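Tukix Bench Cell Guide
Section 4: Passing a part from one arm to the other, and what changes for the people on the bench

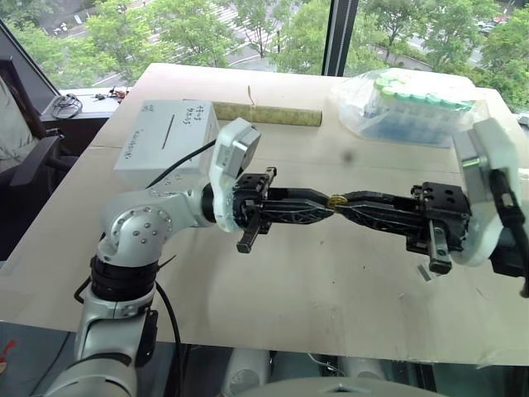
4.1 Before you start

Hi again. If you've come straight from Section 3, both arms are powered, homed and talking to the controller, and you're probably itching to make them do something. Good, me too. The hand-off is my favorite part of the whole setup (it's also the part that generates the most questions, so I've written it out longer than the others).

A hand-off is when one gripper brings a small part to the middle of the table and the other one takes it. We use it at the Tritdale bench any time a round part has to be looked at on both faces, or dropped into a slot at an angle the first arm can't manage on its own. Before the cell came in, Kartini Khoo and Kamarul Nair did all of that by hand with tweezers, and they were good at it! They're the ones who taught me what the motion should look like, so if anything in this section seems fussy, it's probably something one of them corrected me on.

You'll need:

Operator login (view-only won't let you jog)
The practice discs, from the top drawer
A lint-free wipe
A notepad, or the tablet if you can find it
Another person for steps 7 through 9, the first time you do them

Give yourself a good hour for the first try. After that it goes quickly.

4.2 Getting the table ready

1. Clear the middle. You want a bare patch where the two grippers meet, and I mean really bare, down to the bits of film and plastic that collect on a bench through a shift. A scrap under the fingers can get dragged along and end up between the tips with your part.

2. Push the things you need to keep on the table toward the far side. Boxes, rolls of material, bagged tube racks, all fine back there as long as they stay out of the travel zone you drew in Section 2. If something has to move into the zone, go back and redraw it. Please don't just eyeball it.

3. Run your hand along both camera cables while the arms are in hold. They should have enough slack for the wrist to turn all the way without pulling, and not so much that a loop can snag on the table edge. If you see strain at a connector, stop and re-route.

CAUTION: Hold is not the same as off. The motors are live and the arm can move if someone presses Resume on the other screen. Put your tag on the panel before you reach in, every time.

4. Wipe the fingertips. They get scuffed with use and that's okay. What you're looking for is residue, which makes small metal parts stick to one side when the gripper opens.

5. Check the light. Our bench is next to a big window and the afternoon sun changes everything, especially with shiny parts. If you're setting up in June like we did, do your calibration in the morning and again after lunch, and save both profiles. Name them something you'll recognize. (Ours were called "test" and "test new" for longer than I care to say.)

4.3 Teaching the meeting point

6. Open Teach, then Two Arm, then Meeting Point. Set the speed slider to 8 percent. It'll feel painfully slow. Leave it there.

7. Jog the left arm until its tips are over the middle of the table, with a practice disc held between them. Let the disc stick out far enough that there's something for the other gripper to take. Most people bury it too deep on the first go, me included.

8. Now bring in the right arm from the other side, so the two sets of fingers are pointing at each other. Go slowly and watch from the side as well as on the screen. Your second person should have a hand on the stop button for this part, and should be looking at the arms, not at you.

9. Close the last bit of distance with the fine jog keys, one press at a time. You want the tips almost touching with the disc between them. If the arms make contact and push, you'll hear the pitch of the motors go up. Back off two presses and save from there.

10. Press Save Point. Write the number on your notepad too. Mine is 29, if you're working on our bench and want somewhere to start from.

NOTE: A flat part seen at a slant looks like a skinny oval to the wrist cameras. The software handles that fine for the discs in its library. For a new part you need to teach it three or four tilts yourself, under Parts, Add View.

11. Set the order of release. The receiving gripper closes first, the giving gripper opens second, and the gap between the two is called Overlap. The default Overlap is 200 milliseconds. Irfan Hidayat runs his shorter and gets away with it. I don't, and I'd ask you to leave it alone until you've done a full day on the default.

12. Run the hand-off ten times with practice discs, still slow. Then go up in small steps. If you drop one, go back down a step and look at fingertip height before you touch anything else. In my experience it's almost always height.

4.4 If it goes wrong

The disc spins when it's taken. One gripper is a hair higher than the other. Go back to step 9 and fix it with the fine keys.

The disc stays stuck to the first gripper. Wipe the tips. If that doesn't do it, add a small opening move after release (Options, Open Wide).

"Part not seen" with the part plainly there. Usually glare. Switch lighting profiles, or drop the blind.

Both arms stop and the panel says Zone. Something has been set down inside the travel zone. Move it, then clear the message at the panel. The tablet can't clear this one and I wish it could.

The meeting point has drifted since yesterday. Somebody leaned on the table. Recheck the corner marks from Section 2 before you re-teach anything, or you'll be chasing it all week.

4.5 What this changes on the bench

I fought to get this part into the manual. The Gekildale people have a manual for their line and it's a nice one, but it reads as if the machine lives alone in a room. Ours doesn't. So this is what we've worked out so far, and please treat it as half-finished.

Who does what. The person on the cell loads parts, watches the first few cycles of each batch, and sorts out whatever the arms reject. That's a different kind of tired from tweezer work. Kartini says her wrists and neck feel much better and her eyes feel worse, from going back and forth between the screen and the table. We moved the screen closer and it helped a bit. If you're setting up a new bench, put the screen on the same side you load from.

Swapping over. We change the cell person every two hours. It was every four at first, and by the third hour people were staring straight through the rejects. Whoever's coming off goes to hand work or packing, their pick.

Hand work stays. Wenceslao Salinas and I agreed early on that each operator would keep doing some of the parts by hand each week, and it's now on the roster. Anyone teaching a new part needs to know what that part feels like when it's seated properly, and you can't get that from a screen. It also means we can keep going when the cell is down (we've had a few of those mornings).

Counts. The panel shows a running total. The day it read 1277 somebody took a picture, and we all felt pretty great, and then a printout of it showed up on the wall as if it were a target. Anjani Osman took it down, thank goodness. The total belongs to the cell and includes practice discs, retries and repeats. Don't use it to compare people. If a supervisor asks you for per-person numbers from it, send them to me.

Saying stop. Anyone in the room can stop the arms, including visitors and people from other benches. You don't have to be sure something's wrong, and you don't owe anyone an explanation before you press it. Restarting takes some 29 seconds, so really, press it.

Chairs. Sit wherever you like while you're loading, but push the chair back from the table before you press Run. Cloths and jackets go over the back of the chair and stay clear of the edge.

Suggestions. There's a notebook under the panel. Kamarul's note about swapping the arm order for left-handed loaders came out of it, and that's going into the next version of Section 3. Write the bench name and what you were doing at the time. "It did the thing again" is in there four times and I still don't know what the thing is!

4.6 Closing down

13. Send both arms to Park. Wait for the panel to say Parked, which comes a moment or two after they look still.

14. Collect the practice discs and put them back in the drawer. Check the floor too.

15. Save your meeting point to the shared folder under Wattimena, with your initials on the end of the file name.

16. Log out, take your tag off the panel and tell the next person which lighting profile you left it on.

Section 5 covers adding a new part to the library. Have a few of the real parts with you when you start it, including a bad one if you can get hold of it.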